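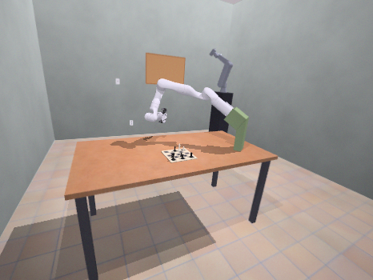
Figure 1. Simulated robot arm over a table with a chessboard. Computer rendering. Credit: Tae-yang Yeom.

4. The November Entries in the Culluneck Necrology

4.1 State of the text

The necrology of Culluneck Priory survives in one copy, bound after the martyrology and before a short collection of chapter readings. It was made to be read aloud. Each day of the year has a ruled space, and the names of the dead for whom the community was bound to pray were entered in that space as they came in. The core of the book was copied by a single scribe, called Hand A below, from an older list that is now lost. Later names were added by at least three others. Of these, Hand C is the only one that can be dated from the text itself, through an entry for a prior whose death is placed in 1381.

For most of the year the work of Hand A is regular. Names are grouped by rank, with abbots and priors first, then priests, then other professed monks, then lay brothers, and last the benefactors of the house. In November this order breaks down. Benefactors stand before monks on several days, two lay brothers are placed among the priests, and the name of one prior appears twice. The earlier literature treated these faults as simple carelessness. The argument of this section is that they come from the joining of two lists, one kept at Culluneck and the other at the dependent cell of Plullby, and that the second list was not arranged by rank at all.

4.2 The evidence of the Plullby names

Plullby was a small cell. Its inmates were sent from the mother house for terms that seem to have varied, and it had no power to receive novices. A monk who died there was still a monk of Culluneck, and his name should have been sent back and entered in the same way as any other. This was done for ten months of the year. The Plullby dead in those months are found in their proper places, marked only by the word "ibidem" or by the name of the cell written above the line.

In November the marking is different. The name of the cell is given in full, on the line, and before the personal name. The spelling also changes. Hand A elsewhere prefers a single l in the second syllable, while the November entries keep the double consonant that appears in the few charters drawn up at the cell. A scribe who copies a familiar name in an unfamiliar spelling is most likely following an exemplar letter by letter. The same can be said of the abbreviation for "conversus," which takes one form throughout the rest of the book and another here.

It has been objected that a change of exemplar could have taken place without any change in the place of origin. The Culluneck list may have been kept in separate gatherings, and the gathering that held November may have been recopied at some point by a brother with different habits. The objection has some force for the spelling. It does not account for the order. If the entries marked with the name of the cell are removed from the November pages, the names that are left fall back into the usual sequence on all but one day. The exception is 18 November, where a benefactor still precedes a priest, and there the priest's name is written over an erasure.

The removed names can also be read as a list in their own right. When this is done, they show no division by rank, and a benefactor may come before or after a monk on the same day. The simplest reading is that the list at Plullby was kept in order of death within each day, each new name being written under the last. That would have been a natural practice in a house with few members and no need for a long recitation.

4.3 Why November

The question remains why a separate list should have been used for one month only. Two answers have been proposed in the past, and neither is satisfactory.

The first is that the Plullby list was complete, and that Hand A drew on it throughout the year but took less trouble over it in November. The difficulty is that the marks of the second exemplar are absent from the other months. A scribe who tired of sorting the names would be expected to leave some trace of that decline in October, and a few faults in December before he recovered. The break is clean at both ends.

The second is that the November names were supplied after the rest of the book had been finished. This view depends on a description of the ink as darker in that part of the manuscript. The difference is real, but it begins in the middle of October and continues to the end of the year, and so it cannot be tied to the November names alone. The ruling and the pricking are the same from the first leaf of the calendar to the last.
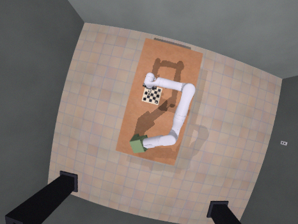 A third answer is suggested by the use made of the month in the liturgy of the house. The customary of Culluneck, which is known from extracts made at Colport, required a general commemoration of the dead at the start of November, followed by a daily office for departed brothers until the beginning of Advent. The extracts state that this office was also to be kept at the cell "with the names read out," even if only two brothers were present. A cell that was excused from the daily reading of the full necrology would still have needed a list for this one season. Such a list would have contained the November dead of both houses, so far as the brothers at the cell knew them, and it would have been renewed as they died.

On this reading the Plullby list was never a full necrology. It was a working text for a single month. When Hand A came to prepare the new book, he had before him the old list of the mother house and, for November, a second list that held names not found in the first. He copied the two together day by day and made no attempt to sort the result. The prior whose name is given twice is explained in the same way. He appears once under 4 November, in the form used at Culluneck, and again under 8 November with the name of the cell before his own. The first date is probably that of his death and the second that on which the news was received and entered at the cell, although the reverse is possible if he died while visiting Plullby.

4.4 The Colport extracts

The case rests in part on the Colport extracts, and their value as evidence has been doubted. They were made by a reader who was interested mainly in fasting and in the care of the sick, and who passed over much else. The clauses on the November office are found on a leaf that has been trimmed at the foot, with the loss of almost 4 lines. Garg, in the only full study of the extracts, held that the lost lines limited the duty to the mother house, and restored the text on the model of a later customary from another priory.

The restoration is hard to accept. The phrase "with the names read out" comes before the loss and is joined to the mention of the cell by grammar as well as by sense. To make it refer to the mother house requires a change in the number of the verb. Nor is the later customary a close parallel. It belongs to a priory without dependent cells, and its compiler would have had no cause to keep a clause that dealt with them. What stood in the missing lines can't now be known, but they are more likely to have dealt with the length of the office than with the place where it was to be said.

One further point bears on the date. The extracts refer to the cell as occupied. Hand C, working after 1381, enters no Plullby name in any month, and the charters from the cell stop before that time. The list that Hand A used must therefore be earlier than the abandonment of the cell, and the transfer of its books to Culluneck would have provided the occasion on which the two texts were brought together. Whether the new necrology was begun for this reason, or was already in progress when the books arrived, depends on the dating of Hand A, which is taken up in the next section together with the evidence of the binding.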